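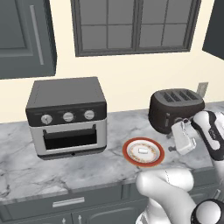 Busus text alerts: frequently asked questions

What does Busus send, and to whom?
Busus sends text messages to mobile customers of home improvement stores who have signed up for order updates. Most are delivery times and pickup notices. A store can add one picture to a message, such as a kitchen with dark gray cabinets and a window between them, if the customer's phone accepts picture messages.

Do customers need a smartphone?
No. Plain texts reach any phone that can receive SMS. Picture messages need MMS and a data connection.

How long can a message be?
Up to 247 characters. Longer texts are rejected when you save them.

How often can I text the same customer?
The limit is 4 messages in 12 hours. Replies to a customer's question don't count.

How do customers opt out?
They reply STOP. The number is removed from your list right away and can only be added again by the customer.

Can I import numbers from Clasteck?
Yes. Export the list as a CSV file and upload it under Contacts. Lists from Barreto have to be sent to us first.

Who do I contact about billing?
Meron Ejigu in the Lovardale office. For delivery failures, write to Tadhg Ó Dubhghaill and include the message ID.

Last updated 2021-06-02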